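Search this site Search Menu

Visiting the Florik open day: your questions

Where is it held?

In the ground-floor hall of the Darncombe building, through the blue doors on the car park side. The front entrance is kept locked on open days. Follow the signs to the left once you are inside.

When can I come?

The next open day is in December. Doors open at 2 and the last visitors are let in an hour before closing. The simulation demonstration runs several times through the afternoon and the start times are written up by the coat rack.

Do I need to book?

Yes, if you want to see a demonstration. We have 480 places across the day and they do go. You can look round the displays without booking, but we can't promise you a seat for the talks.

How much does it cost?

Entry is free. Parking is £5 for the day, card only.

What will I see?

The main demonstration is of our table-setting work. It is done in simulation and shown on the big screen, with one of the team talking you through it. A robot arm picks up pieces of food and puts them on a plate, and the operator can stop the program at any point and go back over a movement. The food is mostly fruit and veg, as the shapes vary and a gripper has to close on each one differently.

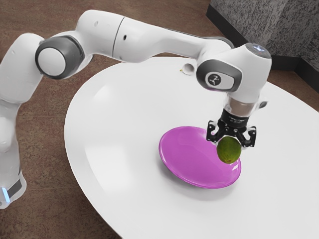 Each run is short, so there is usually time to go through the same task more than once with different settings. The speaker may ask the audience to choose what gets changed, such as where the plate goes or how fast the arm moves. If the arm drops something, the run is left to finish and then looked at again slowly.

Why a simulation and not a real arm?

We try out new programs on a computer first. It costs less when they go wrong, and a task can be run overnight without anyone in the building. It also means people at the back can see as much as people at the front.

Who gives the talks?

Gion Thaler gives the first two and takes questions after each. Later ones are shared among the team.

Is it suitable for children?

Yes. Under-12s must be with an adult. The talk is in plain language, though younger ones may find the question session long. Pushchairs can be left by the cloakroom.

Can my school or club come as a group?

Please write to us before booking. Groups are normally given the Te Moana room, and we can arrange a separate talk there.

Can I have a go myself?

There are 2 computers at the side of the hall where you can move a simulated arm with a hand controller. Turns are five minutes when it is busy. Put your name on the sheet.

Can I take photos?

Yes, of the screen and the displays. Please ask before photographing other visitors, and don't use flash during the talks.

Is the hall accessible?

There is level access from the car park and an accessible toilet next to the hall. The hearing loop covers the front half of the seating.

Is there anything to eat?

Tea, coffee and biscuits. For lunch, try the Flurneck café across the road.

What if I can't make it after all?

Cancel using the link in your booking email so that the place can go to somebody else.

Last updated: December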